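How a Robot Is Taught to Fold a T-shirt

Drallura Science Pages for ages 9 to 12
By Vija Mets
Updated 23/01/2024

A robot arm is a set of motors joined by stiff parts. Each joint has a motor that turns it and a sensor that measures how far it has turned. The arm does only what its computer tells it to do, so somebody has to give the computer the right numbers.

For a simple job, such as moving a box from one shelf to another, a programmer can type the numbers in. Cloth is harder. A T-shirt can lie in a different shape every time it is put down, and a list of fixed positions will not fit all of them. For this kind of job, engineers often show the robot what to do.

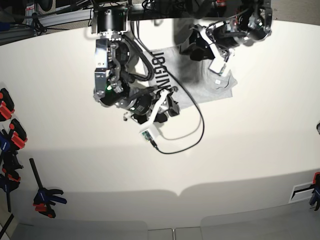 Two robot arms reaching down to a grey T-shirt on a white table.

There are two main ways of showing. In the first, a person holds the robot's arm and moves it through the task by hand. This is called kinaesthetic teaching. (Kinaesthetic means "to do with the feeling of movement".) The motors are set so that they push back very little.

The second way is called teleoperation, or remote control. The person moves a controller, and the robot copies the movement. With some systems the controller is a smaller pair of arms with the same joints as the robot. If the person bends the elbow of the small arm by 90 degrees, the elbow of the robot bends by 90 degrees too.

One complete go at the task is called a demonstration. While it is happening, the computer stores the angle of every joint many times a second. It also stores pictures. A camera above the table records the whole working area, and a camera near the gripper records a close view of the fingers and the cloth.

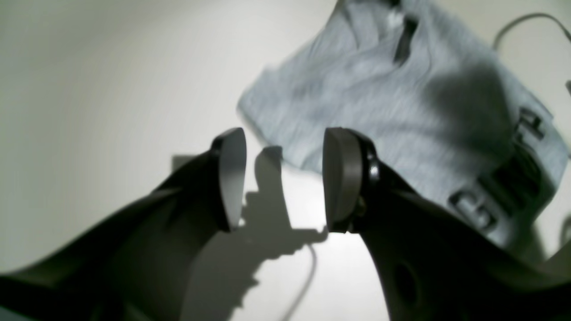

The angles and the pictures must be matched in time. If the pictures were stored late, the computer would learn to close the fingers at the wrong moment.

One demonstration is not enough. A small set might have 200 of them, and a larger one 2,000. The shirt should start in a different position each time.

The computer then looks for links between what the cameras saw and how the arms moved. This stage is called training.

Words to know
Gripper: the part at the end of the arm that holds things.
Joint: a place where the arm can bend or turn.
Sensor: a part that measures something.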